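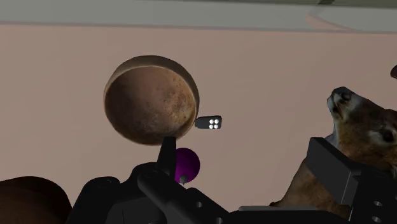
Write the budget for a robot arm before you ask anyone for a quote. If you do it afterwards, you will end up fitting your needs to the supplier's price list. Begin with the things the gripper has to pick up, and model them in simulation while it costs you only time. Our own test set mixes shapes on purpose: a frying pan, a glossy purple ball with a small stem, even a kangaroo figure. From the gripper's own viewpoint you can see how much of the view the black fingers take up, and that tells you whether one camera position will do or whether you need to pay for a second.

Step 1. List your objects

Put down the widest, the heaviest and the most awkward. Leave out anything you only might handle one day. Our list for the Ullero bench came to 13 lines and fitted on one page.

Step 2. Work out the reach

Measure from the centre of the base to the furthest point you need to pick from, then allow a margin for the gripper. The arm loses reach when the tool has to point straight down. Check this in the simulator with the gripper fitted.

Step 3. Plan the table

Draw the table, the base and the cameras to scale. Mark where a person will stand to load it.

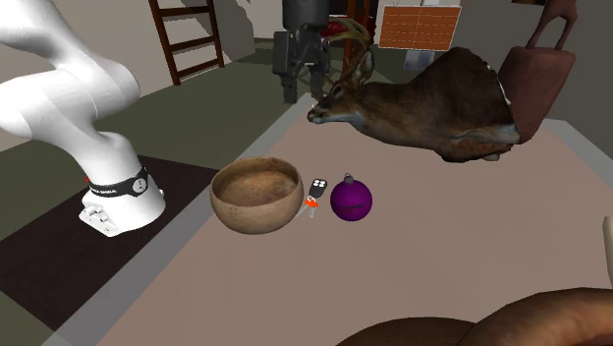
Simulated bench layout, with the arm base on the dark area beside the pale tabletop.

Keep small items in the layout as well as large ones. A car key lying close to the rim of a bowl asks more of the fingers than the bowl does, and it may decide which gripper you buy.

Step 4. Price the extras

The arm is one line of the budget. Add these:

Gripper and spare fingertips
Mounting plate and bolts
Cameras, brackets and cables
Table or frame
Delivery and VAT
Training for whoever will run it

We put 2660 pounds against extras and had to go back for another 373, all of it cables and brackets. Ask for delivery as a separate figure. Rastovent quoted it separately and Flilel did not, so the two totals could not be compared until we asked again.

Step 5. Hold something back

Set aside 15 per cent of the whole sum and do not assign it to anything. If it is still there after three months of use, spend it on a second set of fingertips.

Step 6. Order in two parts

Order the arm, base and gripper first. Order cameras and the table once the layout has been agreed. We placed the first order in July and left the second until the Dissanayake room had its new sockets.

Keep the simulation files with the quotes. You will need both when the service contract comes up for renewal.

4 comments
Share 22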